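Turnholm Community Kitchen
Linens and Surfaces Trial: progress report to the Wusex Fund
Covering the period to the end of March

1. Where we are

The grant pays for one thing: finding out whether the kitchen can stop buying paper towels and run on washable cloths. The application said we would save money by the end of the first year. I did not write the application, and I have been asked to report on it plainly, so I will say at the start that I don't think the saving has been shown yet. It may be there. The numbers we have so far do not prove it either way.

What we can report is that the cloths were bought, the washing routine is in place, and the wooden tables in the dining room are now wiped with microfiber after each sitting. That covers the first two milestones in the grant letter. The third, a "measurable reduction in consumables," I would ask you to treat as open.

2. Purchases

We bought 182 cloths and towels in total. The application asked for 100, and the extra ones came out of our own supplies budget, so there is no overspend against the grant. The reason for the higher number is that the original estimate left out drying time. A towel that is on the rack at lunch can't be used at lunch, and the first order ran short before the afternoon session on most days.

The cloths came from two suppliers. The thinner ones, from Lombardi, were cheaper and are used in the kitchen itself. The thicker towels, from Borkthorpe, cost a good deal more and were bought for the dining tables. I questioned this at the time. The argument was that a thick pile would pick up crumbs and spills in one pass. Staff like them and say so often, but liking a towel and needing one at that price are different matters, and we haven't done a fair side-by-side test. One is planned for next quarter.

3. Washing

Loads go in at 4 p.m. and again after the evening sitting. Kitchen cloths and table towels are washed separately, without fabric softener. The supplier's leaflet warned against softener and we saw the effect ourselves in the first month, when a batch was done with the wrong detergent and came out pushing water across the tables.

Color coding was supposed to keep the two kinds apart. Yellow is for tables and blue is for the kitchen. It works when people remember it. During the period we had 7 recorded mix-ups, all of them blue cloths found in the dining room. That is fewer than I expected, but the record depends on someone writing it down, and I suspect the sheet by the sink is not filled in on busy days.

The cost of washing is the weakest part of our data. The machine is on the same meter as the rest of the building, so the electricity figure in the application was a guess, and it remains one. We have asked for a plug-in meter. Until it arrives I would not rely on any claim about net savings, including the one in our own newsletter, which went out before I had seen it.

4. Paper use

Paper towel orders dropped from 18 cases' worth of budget in the plan to a target we were meant to hit by March. We have 11 cases on the shelf now, and some of those were bought before the trial started, so the drop in orders partly reflects old stock being used up. A clean comparison needs another quarter at least, starting from a proper stock check.

There is also some drift back to paper. The rolls are still mounted by the serving hatch, within easy reach, and the towels are folded in a drawer on the other side of the room. I would move the rolls before drawing any conclusions about habits.

5. The tables

The dining tables were sanded and refinished before the trial, outside this grant. The pale finish shows marks easily, and the worry was that frequent wiping with damp cloths would raise the grain. We looked at each table at the start of the period and again in March. We found no raised grain and two new rings, both from hot mugs. This is the result I am most comfortable with, though one season is a short test for a table top.

The current instructions are to lay the towel flat, fold it once, wipe along the grain and finish with a dry side. Most people skip the fold.
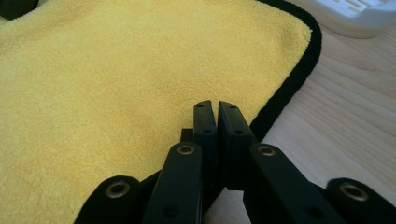 Yellow microfiber towel with black edging on a wooden tabletop.

6. Wear

The Borkthorpe towels are holding up better than the Lombardi cloths, as they should at the price. We have thrown out nearly a tenth of the thin cloths, mainly for frayed corners and grease that won't wash out. No table towels have been thrown out. A few have gone stiff - probably from being dried too hot - and those have been moved to floor spills.

The application assumed every cloth would last two years. I see no basis for that figure and would suggest one year for the thin cloths until we know more.

7. Problems and requests

The drying rack is too small. We would like to move the unspent part of the training budget to a second rack. The training took one short session and there is no need for another.

We also ask that the savings target be moved back one quarter. If the answer then is that washable cloths cost us the same as paper, we will report that, and the kitchen can decide whether less trash is worth the extra laundry.

8. Next quarter

Full stock check of paper and cloths on the first working morning.
Plug-in meter fitted to the washing machine.
Side-by-side test of thick and thin towels on the dining tables.
Paper rolls moved away from the serving hatch.
Mix-up sheet checked at closing by whoever locks up.

Receipts for all purchases are attached separately, with the cloths bought from our own budget marked as such.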